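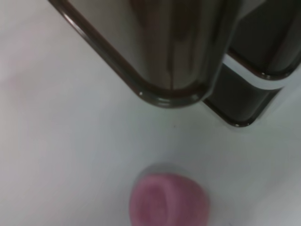
Young Witness Support Team

New rooms and longer hours for children who have seen or suffered violent crime

For release: 13th March

Children and teenagers in Zonora who have lived through a violent incident, or who have been asked to give evidence about one, will have a place of their own to come to from next week, when our team moves into the ground floor of the old Vakulenko school building on Oler Road.

Until now we have met families wherever we could borrow a corner, be it the back office of the police station, the library after closing time or, on more evenings than we care to remember, somebody's kitchen. Families have been wonderfully patient with us, and we would like to say thank you to every one of them. Last year the team supported 239 young people, the youngest of whom had not yet started school, and it had become very plain that kitchens and back offices would not do for much longer.

The new premises have four private rooms for talking, a waiting area with its own entrance, and a video link so that a child can give evidence without setting foot in the courthouse. Parents and carers may stay in the building for as long as they like, and brothers and sisters are welcome too.

"When something dreadful has happened, a child will often tell the story in bits, and not always in the order a grown-up would like," said Consuelo Villaseñor, who leads the team. "They might talk about their shoes for half an hour first. We have time for the shoes. What we haven't had is a quiet room to sit in while we hear about them, and I am so very pleased that we now do."

The move has been paid for by a grant from the Irkero Trust, together with gifts from some 100 local households and businesses, many of whom gave after the open evening held at the school last September. The grant also covers the wages of two further support workers for four years, and they will be joining us before the summer.

Zbigniew Cieślak, chair of the Irkero Trust, visited the building while the decorators were still in. "I met a mother that afternoon who had driven her son across town to three different offices in a week," he said. "She wasn't complaining – she simply told me about it, and I have thought of it a good deal since. I hope the next family will only need to learn one address."
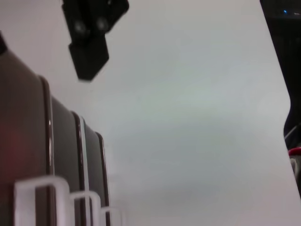 How to get in touch

Any young person under 18 can be referred by a parent, a teacher, a doctor or a police officer, and older children are very welcome to ring us themselves. There is no need for a crime to have been reported, and nothing has to be decided on the first call. The service is free, and interpreters can be arranged if you let us know which language you would like.

The rooms will be open on weekdays from nine in the morning until seven in the evening. Visits are by appointment, so that families can come and go in private – please do ring first, even if you are just round the corner.

Notes to editors

Consuelo Villaseñor is available for interview by arrangement with the team office. We are not able to put reporters in touch with children or families we have supported, and we ask that no filming takes place at the Oler Road entrance once the rooms are open.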